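Rimwood Bag Change
Data card and notes for the people who use it

Maintained by Rosalía Bustamante and Leandro Prieto. Last revised November 2022.

What this is

Rimwood Bag Change is a collection of 3,361 recorded runs of a two-armed robot working on one of the least loved jobs in any office building: changing the bag in a trash bucket. We put it together with the evening cleaning crew at Garrido, who look after the offices we work in, and who were kind enough to let us follow them through their shifts for most of March before we recorded a single thing.

We've tried to write this card for two kinds of reader. One of them wants to train a model and needs to know what is in the folders. The other cleans buildings for a living, or manages people who do, and would like to know what this might mean for a working day. If you're the second kind, please skip straight to the part about the crew - and write to us afterward, we'd love to hear from you!

What is in the folders

runs/ has one folder per run, with video from the head camera and joint positions for both arms.
notes/ has the operator's comments, in plain text. Some are long, and a few are grumpy.
held_out/ has 612 runs we kept aside for testing. Please don't train on these.

Every run was driven by a person. There were 4 operators in all, and 2 of them came from the cleaning crew. Fulgencio Toledo has been changing bags for longer than some of us have been working, and his comments in the notes folder are well worth an afternoon of your time. He objected early on to how we were folding the bag over the rim, and the runs were done his way from then on.

What it changes for the crew

We asked everyone on the shift what they would hand over gladly and what they would rather keep. Bending down to buckets came up again and again as a thing to hand over. Talking to the people who stay late, and deciding which rooms need more care that night, were things they wanted to hold on to. Tavion Haverford, who plans the shifts, agreed in writing that hours would stay as they were for the length of the project, and the crew were paid their usual rate for time spent driving the arms.

There are worries too, and we don't want to paper over them. A slow robot in a hallway is one more thing to walk around, and somebody has to set it up and fetch it when it gets stuck. That work needs to be counted and paid like any other.

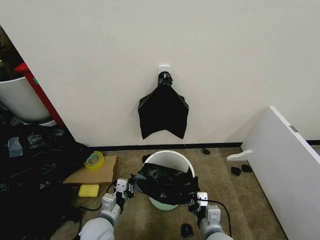
Both grippers at the rim of a bucket lined with a black bag.

Known limits

The bags are thin and shiny, and the grippers lose hold of them more often than we'd like. Failed runs are left in and marked as failed in the notes. Floors in the set are mostly carpet, so please be careful about expecting much on tile.

Using it

Research and teaching use is fine. If you plan to use it for deciding staffing levels, please don't - the runs say nothing useful about how many people a building needs. Questions about the files go to Leandro, and anything about the crew's side of things goes to Rosalía.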